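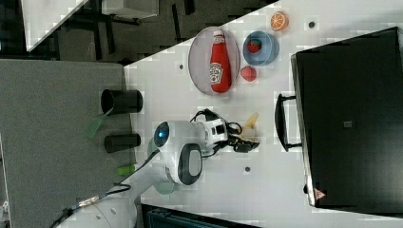
Wednesday, September 8, 2021
Wisdale bench, grasp planner. Entered by G. Usman.

The Kodum planner was rebuilt with the collision margin reduced for small items near the gripper, such as the toy cone. The planning timeout remains at 300 ms. M. Olaniyan is to review the change before it is merged.
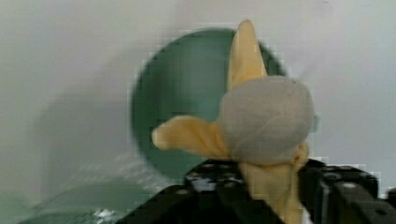 1 min read

Soft items are handled by a separate force profile. With the plush banana held by one peel flap, the object pose should be taken from the wrist view – the overhead estimate is not to be used after closure. Log rate: 80 Hz.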